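Cundholm kitchens: pictures from the plate-clearing study

This gallery goes with our write-up of the plate-clearing study, which asks how far a robot arm trained wholly in rendered kitchens can be trusted to handle a plate with food still on it.

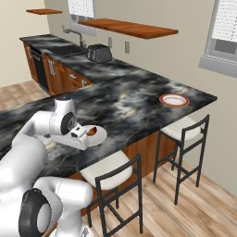

The work began in September as a much smaller project. We wanted a simple test of one thing, whether changing the look of a room between training runs does more good than changing the layout. Most groups change both at once, and it is then hard to say which of the two helped. We kept them apart from the start, and the rendered rooms were built with that in mind.

All the rooms were made with Falton, our own scene builder. It takes a floor plan and a list of surfaces and gives back a kitchen that the physics engine can load. Surfaces are swapped without touching the shapes beneath them, so a counter can go from stone to wood while its height, its corners and the grip of its top stay exactly as they were. Grgić wrote most of the surface code and Belmiro Cunha looked after the arm model and the recording of episodes.

The control policy is called Ukeo. It takes in camera views and the joint positions of the arm and gives out small movements of the gripper. It is told what to do in a short written instruction, such as "move the food to the empty plate". It is given no map of the room and no list of what is on the counter.

The kitchens

There are four floor plans: a galley, an L-shape with a peninsula, a single wall and a square room with an island. The peninsula plan was the hardest to work in. The arm has to reach across a wide top, and with the elbow low there is little room left between the forearm and the counter.

Each plan was rendered in five finishes. A finish covers the counter top, the cabinet fronts, the floor and the wall paint. The dark veined stone finish gave the most trouble of all, mainly in the depth estimates near the rim of a plate. Pale, even tops gave the least.

Stools, toasters, blinds and shelves are there as ordinary clutter. They have full collision shapes, so the arm can knock into them, and an episode is marked as failed if it does.

The objects

Plates come in plain and coloured-rim versions, all of the same weight. Food items are small solid shapes with a texture laid over them. They don't break or squash, and this is the main way in which our task is easier than the real one.

Cloths and bags are placed as fixed crumpled shapes. We tried full cloth simulation early on and gave it up, as one cloth slowed an episode more than everything else in the room put together.

How episodes were collected

The training set has 3,535 episodes. All of them were driven by a person using a hand controller, with the room shown on a desk monitor. Drivers were asked to work at a steady pace and not to correct small mistakes unless the food would be lost. We left the slow and clumsy episodes in. An earlier set with those removed led to a policy that did well until the first slip and then had no idea how to recover.

Episodes begin with the arm in one of several resting poses. Plates are placed at random within reach, with a check that they sit wholly on the counter. The check used to test only the middle of the plate, and for a while we had plates tipping off the edge before the arm had moved. Those episodes were thrown away and collected again.

Layout against looks

This was the comparison we set out to make. One policy was trained on a single floor plan in all the finishes. A second was trained on all the floor plans in a single finish. Both were given the same number of episodes, drawn from the full set, and both were tested in rooms they had not met.

The policy that had seen many finishes did better when only the finish was new, as one would expect. It also did better in new layouts than we had thought likely, so long as the plates were well within reach. Near the limits of the arm it fell behind the other policy, which had learned to bring the gripper in low and from the side. The first policy kept to the approach that suited its one room, even where a counter edge or a wall was in the way.

We take from this that variety in finishes is cheap and should always be used, and that variety in layouts matters most for the approach path. We would not want to go further on the strength of one arm and one family of tasks.

Common failures

Rim contact. The gripper comes down a little too close to the plate and pushes it along the counter. On most tops the plate moves a short way and the policy carries on. If the plate is near the front edge it may go over.

Early closing. The fingers close before they are either side of the food. The policy usually opens them and tries again, sometimes several times over.

Wrong plate. With two plates on the counter and an instruction naming only one, the policy sometimes goes to the nearer one whatever the instruction says. Longer instructions made no difference. Training on more episodes in which the named plate is the far one helped a good deal.

Stopping short. The arm halts above the food and stays there until the time limit. We first put this down to pauses by the drivers at that point. Cutting the pauses out of the training data made it rarer, though it still happens on the dark tops.

Notes on the renders

Gallery pictures come from the same renderer as the training views, at a larger size and from a fixed room camera. Ukeo never sees this view. Its own cameras sit at the wrist and beside the base of the arm.

Lighting was left flat on purpose. Strong sunlight through the windows was tried and makes for a better-looking room, but it added hard shadows that moved the results about from one run to the next. We mean to come back to lighting as a study of its own.

Some small faults remain. Blinds may look grey or white depending on the angle of the camera, and the grain on some wooden fronts repeats. Neither had any effect on the scores that we could find.

What comes next

The real kitchen at Cundholm is being fitted out to match the single-wall plan. Testing there will start with plain plates and solid stand-ins for food, to keep as close as we can to the rendered task. Real food will follow if that goes well – Belmiro would like to begin with bread.

The scene files for all four floor plans will be shared along with the paper, together with the finish lists and the script that places the plates. The episodes themselves take up a lot of space and will be sent on request. Please say in your message which plan and finish you need, as we pack them separately.

Pictures on this page may be used in talks and teaching with a credit to the Cundholm kitchens project.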